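Home | Guides | Planning | Set-up | Parts | Contact

Section 2: Working out what to buy before you buy it

I'm writing this the way I'd explain it to you over the bench, so forgive the wandering. Everyone wants to skip to the arms. Please don't! The arms are the easy bit of the order, and the quote for them will be very clear and very large. What I want you to budget for first is all the little stuff that sits between the arm and your sample, and the table it sits on.

At Fornthorpe we plan every bench job the same way, with a sheet of paper and the real glassware laid out where we think it'll go. Do this before anyone rings a supplier.

1. Write down the job as a person would do it. Ours read "tip the dish, powder down the funnel, into the vial". One line is plenty.

2. Put the real items on the bench. Borrow them from the next lab if you have to (I've done it, I gave them back). Funnel, vial, cork ring, rack, dish, the lot.

3. Measure the whole patch they cover, then measure it again with your elbow in the way. An arm has an elbow too and it sticks out further than you'd like.

4. Mark where each arm base will stand. With two arms, lay the second one out at the same time as the first, even if you're only paying for one this year.
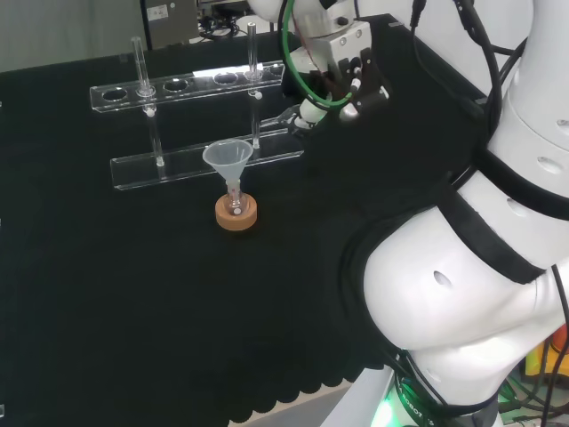 Set-up Guide, Issue 2, page 14

5. Look at the cables. They run down the outside of the arm and they need slack, so allow clear space on that side as well. I lost most of a September to a cable that was fine in every position except the one we used all day.

6. Choose your table covering now. We like black cloth under clear things, as you can pick out the rim of a test tube against it and you really can't on a white worktop. It's cheap, so buy a spare length.

NOTE: Clear acrylic racks are lovely and easy to wipe, but they're hard work for some cameras. If your supplier will lend you a camera for a week, try it on your own rack under your own lights before you sign anything.

CAUTION: Fix the rack down before the arm goes anywhere near it. Leave empty holes either side of any tube the fingers have to reach for, until you know how wide they open in practice.

What to put in the budget

7. Start with the arm, its controller and the stand. Get this as one figure, with delivery included.

8. Add the gripper, and then add the fingers as a line of their own. Standard fingers are made for blocks and boxes. We asked Trirotach for a set to suit round glass and they came to 919 pounds, which made Raed Sabbagh put his tea down, but we'd have spent more than that on broken dishes by now.

9. Add the holder for whatever gets tipped. Tipping is fussier than lifting! The wrist has to turn a long way over and still keep the lip of the dish above the funnel, so ask to see that exact movement, with your dish, before you agree on a reach. 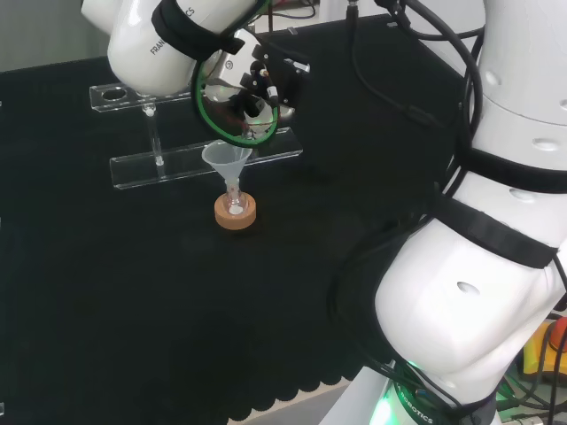 10. Add breakages. I put in a box of vials and a handful of funnels for the first month and I've never had any left over. Plastic funnels, please, for the learning stage; you can go back to glass once the arm has settled down and so have you.

11. Add people's time. Two of us gave most of our mornings to the first job. It never appears on a quote and it's the line your finance office will ask about.

12. Put by about 4,000 for whatever you've forgotten. Mine went on brackets, longer leads and a better lamp. Philomena Hegarty spent hers at Ulum on a second controller stand and says it was the best money in the whole order.

CAUTION: Emergency stops are not an extra. Each person at the bench should be able to reach one without leaning over the table. If the quote doesn't mention them, send it back and ask.

NOTE: Second-hand arms can be good value. Ask for the hours run, ask who did the servicing, and check that you can still get the straps, covers and cables. Lambert were very patient with me over this and let me bring my own rack along to try, which I'd suggest to anybody.

13. Once you've got a total, leave it overnight and read it again with the drawing from step 4 beside it. If something's on the bench and it isn't in the list, it hasn't been paid for.

When all that's done, carry on to Section 3, where we bolt things down.

Comments

Orla Lynch: Wish I'd had step 8 last year. We budgeted for the gripper and forgot fingers completely, so it sat in its box for weeks.

Pádraig Costello: Does the slack in step 5 want to be on the table side or the wall side? Ours catches on the rack whichever way I run it.

Éabha Dunne: Pádraig, we went wall side and moved the rack forward a hand's width. Still not perfect but it's stopped catching.

Related
Section 1: Is this a job for an arm at all?
Section 3: Bolting down and first power-up
Section 4: Teaching a pour
Spare parts list for glassware benches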